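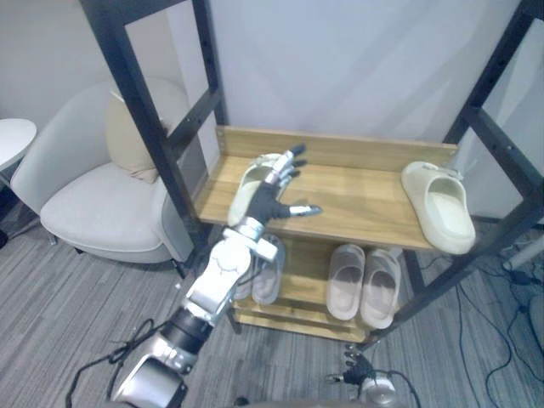

Posted by the author on 16 January 2020 | Filed under: Television, Grumbling | 11 comments

I watched the whole Arnside reunion special so you don't have to, and I have questions about the crying.

If you skipped it, Arnside is the baking-and-houses show (they bake, they look at houses, somebody loses a house) that went off the air last August after five seasons. The reunion was sold as "unfiltered." The ads ran for weeks. We were told there would be a walkout, and there was one, if you count a man getting up to fetch a glass of water and being filmed from three angles while he did it.

I've been watching this kind of TV long enough to know a second take when I see one. The host's jacket is buttoned when she asks the big question about the Grinetti kitchen. It's open when she hears the answer. Then it's buttoned again for her shocked face. I went back and checked twice. Either she has very fast hands or that shocked face belongs to some other question, possibly one about lunch.

And then Twitter "exploded." I read this in two separate write-ups the next morning, both of which quoted the same four tweets. One of those tweets had 50 likes. I have had more likes than that for a complaint about parking. The other write-up said viewers were "in pieces," and under it was a poll asking whether readers had been moved, and 206 people had bothered to vote. Most of them picked "Didn't watch."

I'm not saying no one enjoyed it. My sister did, and she texted me through the last half hour, mainly in capital letters. She thinks I'm a misery. She also believes the Hegazy twins really hadn't spoken since the finale, even though they did a mattress commercial together in the fall, sitting on the same mattress.

What bugs me is how the audience gets used. They let in a studio crowd and somebody obviously told them when to gasp. You can hear the gasp start a little early on the second commercial break, before the envelope is even open. The person holding the envelope looks up at the crowd, annoyed, and then opens it anyway. Best moment of the night, and it's not in any of the clips.

The sponsor was Mimon, some kind of meal kit. There was a Mimon box on the coffee table through the entire fight about the missing deposit, with the label turned out. During the wide shots it moves. By the end of the fight it's right next to the host's elbow. I'd like to know whose job that was and whether they got a credit.

The channel is now asking fans to sign a petition on its own website to bring the show back. The goal is 1,000 names. The counter said 3,041 when I looked, and the page still said "Help us get there!" I don't know what to make of that except that the decision was probably made in a meeting a while ago and the new season is already half shot.

I'll watch it, obviously. My sister has already told me which night I'm coming over, and I've been asked to bring chips and keep my mouth shut until the credits.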